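What the Arm Does and What We Do Now
Talk notes, Plarndale spring meetup, March
Satish Chaturvedi, Skemura

(Wait for the door to close. Water. Clicker works from the left side only.)

Good morning! I run the packing floor at Skemura, so I'm coming at this from the floor and I'll probably get one or two technical terms wrong. I-seul Song is in the second row and she will correct me. Please let her.

Start with the floor as it was. Seven of us on a shift, all day picking small foam parts out of one bin and putting them in another. I did it myself for years. You get quick at it, and you get a sore shoulder, and you learn everybody's taste in radio.

Ask the room: who here has done a picking job? (Hands. Give them time, people like this one.)

Now the change. We put in the first arm and gave it the dullest station on the line. It picks, it places, it goes back for the next one. On a good shift it gets through 2000 picks, and I still love watching it! I go down with my coffee and stand there like a kid at a construction site.

What I want to talk about, though, is the people around it.

First thing — the job titles moved before the jobs did. Sandrine Hervieu went home a packer and came back a "cell operator," and for two weeks she did exactly the same work with a new badge. She was annoyed, and she was right to be. We should have done the training first and the badge second. If you take one thing home from Plarndale, take that.

Second thing. The people who used to pick turned out to be the best teachers the arm could have had. Florian Coste can look at a part lying crooked and tell you which side to take it from. He has never written that down in his life. So we sat him with I-seul for a few mornings and had him talk while he worked, and she filled a notebook. Best notebook in the building.

(Pause here. Tell the Fleury story if we're on time, skip it if not. Short version: their night shift covered the stop button with a lunch bag, and that's how we got the rule about lunch bags.)

Third thing, the table. Everybody asks me about software and I want to talk about tape! Blue tape on a beige table, marked off in squares. When something's in the wrong place, Sandrine can call out the square and whoever is closest goes straight to it. It gets scuffed and it wrinkles and we lay it again. The new starters pick it up in one morning.
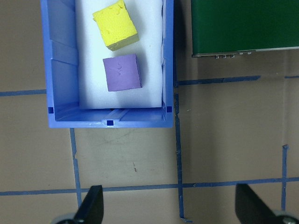 We also changed how we ask for changes. There's a sheet on the wall by the cell, and anyone on shift can write on it. We've had 174 notes so far. Plenty of them are one word, and the word is "again." I-seul reads every one and writes her initials next to it, and when she can't fix a thing she says so on the sheet. That did more for the mood than any meeting I ran.

Hard part, don't rush it. Some people didn't like it. One of the seven moved over to Kusow because she wanted hand work, and I wrote her a reference and meant it. The rest of us rotate now: cell, inspection, loading. Shoulders are better. The talking is worse, since the stations are farther apart, and I miss it. We moved the break table closer to the cell to get some of that back.

Inès Hervieu takes over from me for the training plan. She has handouts. Questions at the end, and if it's about grippers, second row.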